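4.3 Filling and Setting Out the Bread Basket
Virnside Table Service Guide, January 1999 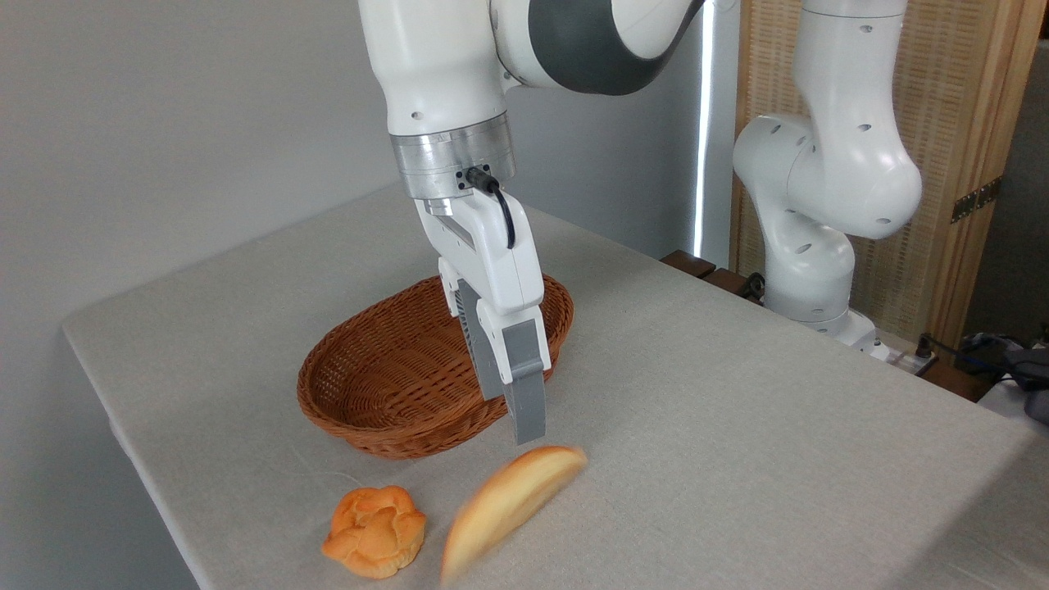

Erasto Laizer asks whether a cloth liner is required under crusted rolls. It is not. A liner is used for glazed, filled or sugared items, and for any bread served warm. Plain crusted items may go directly on the weave.

Before you start

Use an oval woven basket with a rolled rim. Check the rim for split or lifted strands. Wipe the inside with a dry cloth. Let the table covering lie flat, with no folds under the basket.

Procedure

1. Set the basket in the middle of the table with its long axis parallel to the front edge.

2. Place the bread items on the table between the basket and the front edge. Leave space between them.

3. If a liner is used, fold it to the shape of the base. The corners must not hang over the rim.

4. Load the heaviest item first, at one end of the basket.

5. Place round puffed items with the cracked top facing up. Hold them at the sides, low down. The lobes of the crust break off under light pressure.

6. Place crescent pieces and cut halves on their long side, crust outward, against the sloping wall.

7. Fill to 2 fingers below the rim. Do not stack puffed items.

8. Brush crumbs from the table covering toward the front edge and collect them in a pan.

CAUTION: Curved pieces roll when released on a slope or at an angle. Lower the piece until it touches the surface, then let go.

CAUTION: Do not wash the basket in a machine or leave it standing in water. The weave swells and the rim loosens.

Note: Bread left uncovered for more than 90 minutes is to be replaced. Cream-filled items are kept chilled until serving and are not covered by this time limit; see section 5.

Note: For the Tesska round basket, omit step 1 and center the basket by eye.

4.4 Clearing the Basket

1. Remove all remaining bread before lifting the basket.

2. Turn the basket over a tray and tap the base.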